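Subject: Re: [umholm-craft] Recovering a sofa for the first time, am I crazy?
From: Natalia Robles
Date: September 21, 2024

Hi everybody,

Sorry for the slow answer, I was away at my sister's and only read the list last night with my feet up and a bowl of soup. What a nice batch of messages to come home to! I want to answer the sofa question properly, so get yourself a cup of something.

On the original question, the part I'm replying to:

> I bought a three-seater at the Umholm flea market in July for next
> to nothing. Solid frame, no smell, but the fabric is worn right
> through on both arms. I can sew curtains and pajama pants and that's
> about it. The shop in Ocampo quoted me 480 dollars for labor and that
> was before fabric. Is this something a beginner can do at home, or
> will I end up with a pile of sticks and foam in my living room?
> Also, how much fabric do I buy? The websites all say different
> things and I'm going cross-eyed.

You are not crazy, and yes, a beginner can do it. I did my first one on a kitchen floor with a toddler underfoot, and that sofa lasted us 12 years before we gave it to my nephew, who let his dog have it. If you can sew curtains you can sew a straight seam, and most of a plain sofa is straight seams and a lot of stapling. What you need more than skill is a free corner of the house for a few weeks, and people living with you who don't mind walking around it.

First, before you pull a single staple, take pictures. Take far more than you think you need, especially of the corners and the underside, and of the place where the arm meets the back. I thought I would remember how mine went together and I did not, and I spent a whole Sunday folding and unfolding one corner like a bad napkin.

Then take the old cover off slowly and in order. It nearly always goes dust cover on the bottom first, then the outside back, the outside arms, the inside back, the inside arms, and the seat last. Write a number on each piece in marker as it comes off, and draw an arrow for which way is up. Don't throw any of them away! Those ugly old pieces are your pattern. My mother used to iron hers flat and keep them in a pillowcase until the new cover was finished, and I still do the same, though I skip the ironing if I'm tired.
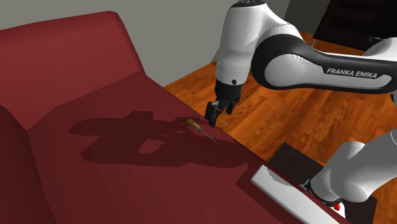 Now, fabric. The reason the websites disagree is that they are guessing at your sofa, and they can't see it. Once your old pieces are off you can lay them out on the floor in a strip as wide as your fabric roll and simply measure how long the strip gets. For a plain three-seater with attached cushions mine came to 12 yards, and I bought a little over. If you choose a stripe or a big flower you'll need more so that things match across the front, and if this is your first time I would beg you to choose something plain. You can go wild with the throw pillows.

As for what kind, get a real upholstery weight and give it a good tug in both directions in the store. If it stretches a lot one way it will bag on the seat by Christmas. I have been very happy with the Grustevex cotton blend, which the fabric store on the Ocampo road keeps on the back wall (ask, because they never put it out front). It isn't the cheapest but it sews nicely on an ordinary home machine if you put in a heavy needle. The Sastesent velvet is gorgeous and I love it dearly, and I would not wish it on a beginner. It creeps under the presser foot and shows every pinhole.

Tools: a staple puller, pliers, a decent staple gun, good scissors, a long curved needle, strong thread, chalk. I got by for years with a hand stapler, and my wrist still brings it up in damp weather, so borrow an electric one if you can. Mine is free until the middle of next month if you want to come and get it. Wear glasses when you're pulling staples, please, and shoes too.

While it's stripped, look at the webbing underneath. Push down on it with the flat of your hand. If it sags or crackles, replace it now, because you'll never have a better chance and the webbing itself is not expensive. Same with the foam. Old foam that leaves crumbs on your fingers has to go. I put a layer of batting over the new foam and it hides a multitude of sins, including one arm that I cut quite a bit too short.

When you put the new cover on, tack each piece in the middle of every side first, then work out toward the corners, a few staples on one side and then a few on the opposite side. Leave them half in until you've stood back and looked. I pulled my first seat so tight from the front that it had a smile in it, and out came every staple.

How long does it take? My first took 10 evenings and one long weekend. My last one took 6 evenings, but I didn't have to stop and cry over the welting. Leave the welting off if you like, by the way. A plain seam looks perfectly fine and you'll save yourself a lot of grumbling.

About the 480 dollars, I don't think the shop is cheating you. It's a lot of hours. If it were a family piece and you were nervous I'd say pay it and sleep well. But for a flea market sofa, what's the worst that can happen?

Somebody else asked last week about leather and I'm afraid I'm no use there at all. I also still have a bag of zipper tape, mostly beige, if anyone wants it. Write to me off the list and I'll leave it on the porch for you.

Do send us pictures when you get going, even of the messy parts!

Warmly,
Natalia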